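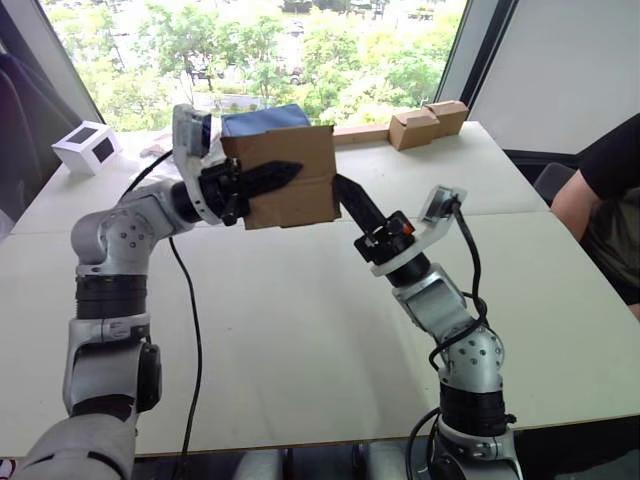 Folding and Reusing Cardboard Boxes

Last updated: September

Search this site Enter keyword Go

Corrugated board is strong along the flutes and weak across them. Score every new fold before bending it. Use a bone folder or the back of a butter knife against a steel ruler, press to flatten one liner, and do not cut through.

Small boxes crease at the panels when squeezed in the middle. Lift with flat pressure near the corners, where the board is stiffest. Keep the box level if a cloth or other soft item is riding on top.

Work on a bare, flat surface. If two tables are pushed together, keep the score line off the seam.

Order of work for a folded insert:
1. Open the flaps fully and flatten the base panel.
2. Fold the upright section and hold it for a count of 13.
3. Brace one side before moving the other.
4. Glue last, in a thin bead, and clamp until set.
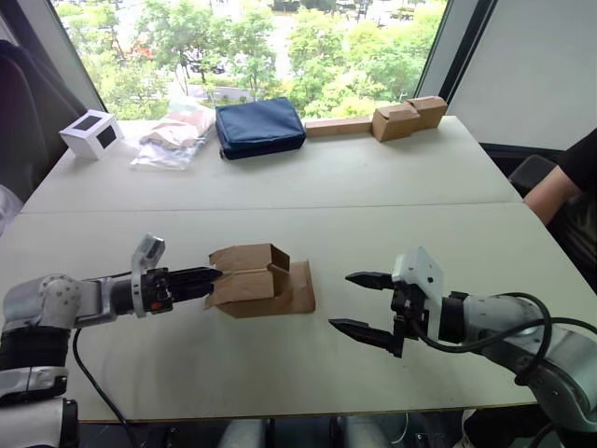

Folded section upright, base panel flat on the table.

Old creases stay weak. Limit a reused box to roughly half its first load, and discard it after 3 refolds. Store flattened board on edge in a dry cupboard.

Notes by Maite Tejada

Related tips
Removing packing tape without tearing the liner
Drawer dividers from scrap board
Folding cloths for box storage
Cleaning glue from a white tabletop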